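Donating Used Clothing and Household Linens

Residents of Clallville and Medmont may donate clean clothing, towels and bed linens through the Clullisier Textile Exchange. Please prepare all items as described on this page before bringing them to the drop-off counter.

Sorting Your Items

Separate clothing from household linens. Check each garment for missing buttons, broken zippers and stains, and empty all pockets. Items with minor wear are accepted. Items with mildew, paint or oil are not.
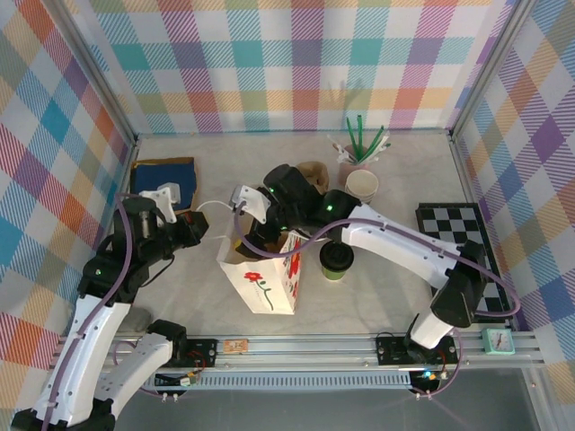 Wash and fully dry everything before packing. Damp fabric can spoil an entire bag in storage, and bags that arrive damp will be returned to the donor. Do not use scented dryer sheets or sprays.

Folding and Packing

1. Lay each item flat and smooth out the creases.

2. Fold shirts and sweaters in thirds lengthwise, then in half. Fold towels in quarters.

3. Stack items of similar size, with the heaviest at the bottom.

4. Place the stacks in a clear bag or a sturdy box. No single bag or box may weigh more than 40 pounds.

5. Attach a label stating the type of contents, such as "adult clothing" or "bed linens." Do not write personal information on the label.

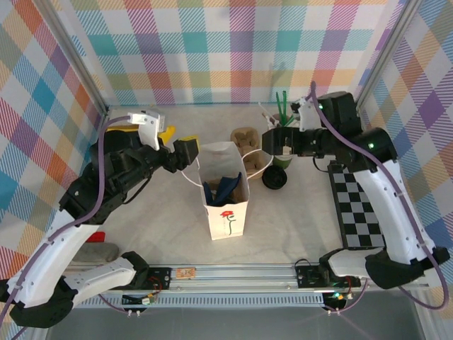
6. Close the bag with a knot or the box with packing tape. Staples are not permitted.

Dropping Off

The counter is open every day except Sunday. Donors bringing more than 200 pounds must arrange a delivery time in advance with Britta Meinecke, Donations Coordinator. Large deliveries cannot be accepted during the May inventory period.

Receipts are issued at the counter on request. The Exchange does not assign a dollar value to donated goods, and donors are responsible for keeping their own list of items for tax purposes.

Items Not Accepted

Pillows, mattresses, carpets, electric blankets and used undergarments cannot be accepted. Contact your local waste office for disposal instructions.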